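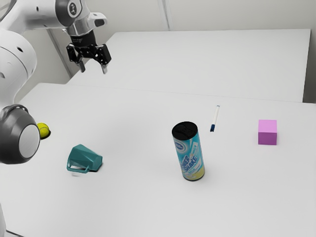 March, 7:40 a.m.

The overnight batch finished at 5:15. 600 episodes in simulation, same five objects, poses resampled at each reset, policy checkpoint from the Bevar run with no further tuning. 115 failures. I had expected fewer after the change to the grasp filter, so the first two hours went to sorting them by cause before looking at anything else.

49 of the 115 are the mug. Nearly all of those are episodes where it starts on its side. Upright, the policy takes the rim or the handle and either one is fine. Tipped over, it still scores the handle highest, and when the handle is low against the table the approach vector goes through the tabletop. The planner rejects it, the policy proposes nearly the same pose again, and we run out the step limit. I have seen this in the Alerine logs from last year and did not follow up then.

The ball comes next. It does not roll away as often as I thought it would. The trouble is starts near the left edge, close to the arm. From the scene camera the elbow hides part of it, the fitted sphere comes out small, and the center shifts to the right. The fingers then come down off center and push it. Spyros wants a second view. Lachlan wants the sampler to stop placing objects there at all. I am against the sampler change because it would raise the score without fixing the fit. Left it as is for now and wrote both proposals in the log.

The can gives almost no trouble standing up. The one thing worth noting is that the segmenter sometimes splits it at the black lid and returns two objects, body and lid. On the episodes where this happened the policy went for the body anyway. No action, but I added a check that merges stacked masks with a shared axis.

The marker fails in a boring way. It lies flat, it is thin, and the fingertips stop too high. Table height was off by 2 mm between the collision model and the render. Fixed in the scene file. I should rerun the marker subset alone before I believe that this was the whole cause. The back table sits slightly higher than the front one, and a marker near the boundary between them may be a separate problem, with the fingers clearing one surface and not the other.

The cube is the control and behaved like one.

11:30. Call with Keyvan. He asked for the number without the mug and I gave it to him, then asked him not to put it in the Skestivine draft. He agreed to report both. Nataša joined late and pointed out that our reset routine lets objects settle for a fixed time and then freezes them, so a mug that is still rocking gets frozen in a pose that would not hold. She is right that it could happen. I do not think it explains 49.

3:00 p.m. Wrote the new rejection rule: if the planner refuses a pose, mask out all candidates on the same part of the object and resample. On the saved mug failures it moves the choice to the wall of the mug in most replays. Replays are open loop, so this says nothing yet about lift success.

4:50. Mirsad needs the node until late — queued the rerun behind his Yimer job. Same seeds, new rule, corrected table height. I am changing two things at once, against my own advice, so I queued a second batch with the height fix only. If the node is free by ten both should be done before I get in.

To do: plot failures against distance from the arm base. Ask Spyros where the calibration for the side view is stored.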